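3.2 Collecting the flower demonstrations

Artificial flowers turned out to be a wonderful subject for teaching by remote control. They are light, they are cheap, and no two stems come to rest on a table in the same way. A stem with leaves on it will roll, snag its neighbor or swing around when it is picked up at one end, and a person steering the arm has to deal with all of this on the fly. We wanted exactly those small corrections in the training data.

All demonstrations in this section were given by remote control using the Zaugg hand controller, which passes the operator's wrist motion to the arm and maps finger pinch to gripper opening. The operator is told the goal (get the stems off the table and into the container) and nothing else. We gave no advice on which stem to start with, where to hold it, or how to turn it on the way. The view stored with each demonstration comes from the wrist, as in Figure 4a, where roses and hydrangeas share the table with a white plastic basket.
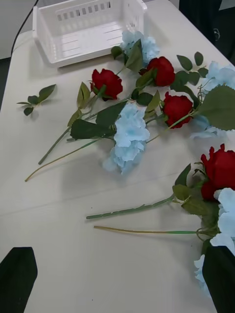

Larysa Kravchuk remarked during the first review that free choice of this kind could make the data harder to learn from, as two operators may treat the same layout in opposite ways and a simple policy would end up somewhere in the middle. We took this seriously. Our answer was to keep the freedom but store the operator's name with every demonstration, so that the policy can be trained with or without it. Section 5 compares the two, and the difference was larger than any of us had guessed!

Four operators took part. Severyn Hnatiuk and Hae-won Kang had used the controller before, on the Kidico sorting task. Liudmyla Sydorenko and Ross Matheson were new to it and practiced on bare stalks first. Together they gave 600 demonstrations, and we kept 456 of them for training. A demonstration was dropped if the link to the arm paused, if the operator asked to stop, or if a stem left the table and could not be reached again. Clumsy demonstrations were kept. If someone missed the stalk, opened the fingers and tried again, the whole attempt stayed in, and we are very glad it did: the retries taught the policy more about recovering than the clean runs ever could.

Approach turned out to matter a great deal. Figure 4b has the fingers spread, with a stem of two pale blue hydrangea heads and one red rose lying on the tabletop ahead of them. The operator has a real choice in a layout like this one. The bare end of the stalk is easy to close on but puts all the weight of the blooms far from the grip. A hold nearer the flowers gives better balance, yet there the leaves get between the fingers and hide the stalk from the wrist view. Our new operators favored the bare end almost without exception. The experienced ones moved up the stalk as the sessions went on, and they began turning the wrist before closing so that the fingers met the stalk squarely.

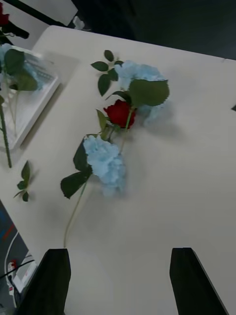
3.3 Marking the moment of grasp

Each kept demonstration was split into approach, grasp, carry and release. We first tried to do this from gripper opening alone, using a fixed threshold, and it failed in an interesting way. A stalk is so thin that the fingers are nearly shut whether they hold it or not, and the threshold could not tell a good grasp from a pinch of air. The wrist view settles the question quickly for a human reader. In Figure 4c the stalk stands between the two fingertips, held at its base and leaning a little to the right.

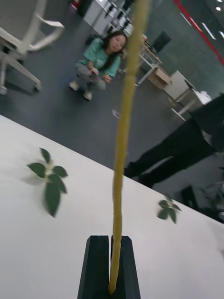 We therefore had two people mark the grasp by eye, working apart, and kept the earlier of the two marks when they differed. The marking tool was built at Clurcombe and steps through the wrist video at 80 percent of normal speed, which our markers found comfortable for long sittings. Release was marked in the same pass. Approach and carry then follow from the other two marks and needed no work by hand.

The background was left as it was, with people and furniture in view beyond the table, and we did not mask or crop it. Whether a policy trained this way carries over to the Zitanside room, where the lighting and the floor are different, is taken up in Section 6.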